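흰 그릇 (식기)

흰 그릇은 무늬를 넣지 않거나 테두리에만 가는 선을 두른 흰색 식기를 통틀어 이르는 말이다. 밥그릇, 국그릇, 면기, 샐러드 볼, 접시 등이 모두 포함되며, 가정과 식당에서 가장 널리 쓰이는 식기류에 속한다. 재질은 도자기가 대표적이고 유리나 멜라민 수지로 만든 것도 있다. 이 문서에서는 주로 유약을 입힌 도자기 그릇을 다룬다.

명칭과 범위

한국어에서 '그릇'은 음식을 담는 용기 전체를 가리키기도 하고, 접시와 구별하여 속이 깊은 용기만을 가리키기도 한다. 상품 분류에서는 대개 뒤의 뜻을 따른다. 입구의 지름에 비해 깊이가 얕은 것은 '볼' 또는 '넓은 그릇', 깊은 것은 '공기'나 '대접'으로 나누지만 경계는 제조사마다 다르다. 같은 모양의 제품이 한 상점에서는 파스타 접시로, 다른 상점에서는 얕은 면기로 팔리는 경우도 흔하다.

형태

각 부분은 전, 몸통, 굽으로 나누어 부른다. 전은 입구의 가장자리이며 얇을수록 가볍고 입에 닿는 느낌이 좋으나 이가 나가기 쉽다. 몸통은 음식이 담기는 부분으로, 안쪽 곡선이 완만하면 숟가락이 바닥까지 잘 닿는다. 굽은 바닥의 둥근 받침이다. 굽의 끝은 가마 안에서 받침에 붙지 않도록 유약을 닦아 내는 일이 많아 다른 부분보다 거칠다. 겹쳐 보관할 때 이 부분이 아래 그릇의 안쪽을 긁기도 한다.

넓고 얕은 그릇은 샐러드, 비빔밥, 볶음 요리처럼 재료를 펼쳐 담는 음식에 쓴다. 작고 깊은 그릇은 밥, 국, 죽, 시리얼에 알맞다. 접시는 국물이 없는 음식을 담거나 그릇 밑에 받쳐 쓴다.

유약과 색

유약은 표면을 유리질로 덮어 수분과 기름이 스며드는 것을 막는다. 유광 유약은 빛을 또렷하게 반사하고 얼룩이 잘 닦인다. 무광 유약은 차분해 보이지만 금속 수저가 닿은 자리에 회색 줄이 남기 쉽다. 흰색이라고 해도 푸른 기가 도는 것, 우윳빛이 도는 것, 회색에 가까운 것이 있어, 여러 회사의 제품을 섞어 놓으면 차이가 드러난다.

상차림

흰 그릇은 무늬가 있는 식탁보와 함께 쓰는 일이 많다. 그릇에 색이 없으므로 붉은 꽃무늬 천 위에서도 음식이 묻히지 않는다. 테두리에 푸른 선을 두른 접시를 한두 장 섞는 방식도 오래되었다. 둥근 식탁에서는 큰 그릇을 가운데 두고 작은 그릇과 접시를 그 둘레에 놓는 배치가 일반적이다. 자리가 좁으면 접시 위에 그릇을 올려 차지하는 면적을 줄인다.
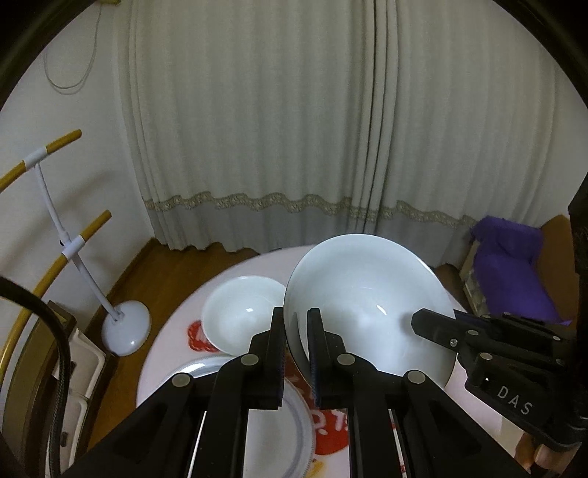

무니는 큰 그릇은 식탁 한가운데보다 덜어 줄 사람 앞에 두는 편이 낫고, 가운데에 놓으면 팔을 뻗다가 작은 그릇을 건드리게 된다고 했다. 이런 의견에 따라 큰 그릇을 한쪽에 두는 집도 적지 않다. 덜어 먹는 음식이 두 가지 이상이면 양쪽 끝에 나누어 놓기도 한다.

규격과 제품

가정용 제품은 낱개와 세트로 유통된다. 라모프(Lamov)의 기본형 세트는 그릇과 접시를 합해 7점으로 구성되며, 학스테드(Hakstead)는 같은 계열의 그릇을 낱개로만 판매한다. 루스테티(Rustetti)의 넓은 그릇은 무게가 416그램이다. 학스테드의 2018년 목록은 28/06/2018에 나왔고, 이 목록부터 푸른 테두리 접시가 흰 그릇과 같은 항목에 실렸다.

취급과 보관

큰 그릇을 옮길 때는 전의 한 점만 잡지 않고 마주 보는 두 곳을 잡거나 한 손으로 바닥을 받친다. 모서리로 세워 두면 구르기 쉬우므로 건조대의 칸에 끼우거나 엎어 놓는다. 겹쳐 쌓을 때는 큰 것을 아래에 두고, 사이에 종이나 얇은 천을 끼우면 긁힘이 줄어든다. 모양이 다른 그릇을 섞어 쌓으면 위쪽 그릇이 꽉 끼어 빠지지 않는 일이 있다.

찻물이나 카레 얼룩은 베이킹소다를 물에 개어 문지르면 대체로 지워진다. 회색 수저 자국에는 도자기용 세정제를 쓴다. 연마제가 든 수세미는 유약의 광택을 떨어뜨린다. 냉장고에서 꺼낸 그릇에 끓는 물을 바로 부으면 금이 갈 수 있다.

전의 이가 나간 그릇은 식사용으로 쓰지 않는다. 깨진 도자기는 유리병과 함께 재활용되지 않으며, 두꺼운 종이에 싸서 지역의 배출 기준에 따라 버린다.

같이 보기

대접
면기
식탁보
유약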